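The case for one tray

I have a small apartment and not much jewelry: a watch, a pearl-type necklace, some strings of beads, a few rings I forget I own. For years I kept all of it in a jewelry box with a lid, little drawers and a mirror. I gave the box away in December and I have used a plain plastic tray ever since. I think most people with a modest amount of jewelry should do the same.

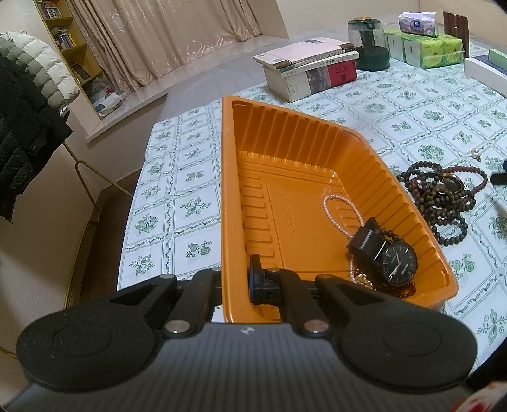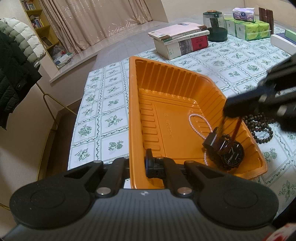

The orange tray with the watch and the pink necklace in it.

My argument is mostly about lids. A lid is one more thing to do at eleven at night when you are tired and want your watch off. So the watch goes on the nightstand, or next to the sink, or on top of the box. Mine went on top of the box most nights. Once the watch was up there I couldn't open the box without moving it, so the necklace went up there too. By the end of a week the outside of the box held more than the inside did.

A tray has no lid. You drop the thing in as you walk past. It takes no decision and you can do it with one hand while holding a toothbrush in the other.

The second point is the sides. I tried a flat dish first, a nice ceramic one from a shop called Yorath, and it was no good. Beads slide. A strand that hangs over the edge of a shallow dish will pull the rest of itself after it, and then you are on the floor with a flashlight. Deep sides fix this. If you buy a tray, put your finger in it and see how far down the bottom is. If it doesn't reach your second knuckle, leave it on the shelf.

Color matters more than I expected. The jewelry boxes I looked at were lined in black or dark gray, which looks good in the store with a light over it. At home, a black watch in a black box is hard to find at six in the morning. On orange you can see it from the doorway. I know orange doesn't go with everything. It doesn't go with much in my bedroom. I stopped noticing after a few days.

People who sell storage will tell you that jewelry has to be kept apart, every piece in its own slot. For some jewelry I agree. Thin gold chains knot themselves if you so much as look at them, and soft stones get scratched. If you own things like that, keep them in pouches. But chunky beads don't tangle much, and a watch you wear every day is going to get marked up on door frames anyway. I lay the necklace in a loop and set the watch down with it, and I haven't had to pick anything apart yet.

I have also looked at the expensive answers. Vimico has a set of stacking drawers that costs $200 without the top piece. A Wekum cabinet I saw in a showroom holds 40 pairs of earrings, and I don't know who it's for. Kiltik sells a tray insert with felt dividers, and I bought it, used it for a month and took it out again. The watch fit only one way around, and I kept putting it in the other way.

There are two real drawbacks. One is dust. An open tray collects it, more in the corners and between the ribs than you would think, so I empty mine on Sunday and wipe it with a damp cloth. It takes a couple of minutes. The other is that a tray will take anything. Coins, receipts, a spare button, the key to a bike lock. I let this go for a while and had to dig for the watch again, same as before. Now anything that isn't worn on the body comes out when I wipe the tray down.

I still get asked what happened to the box. My cousin has it. She keeps sewing thread in it, and last time I visited there were three spools sitting on the lid.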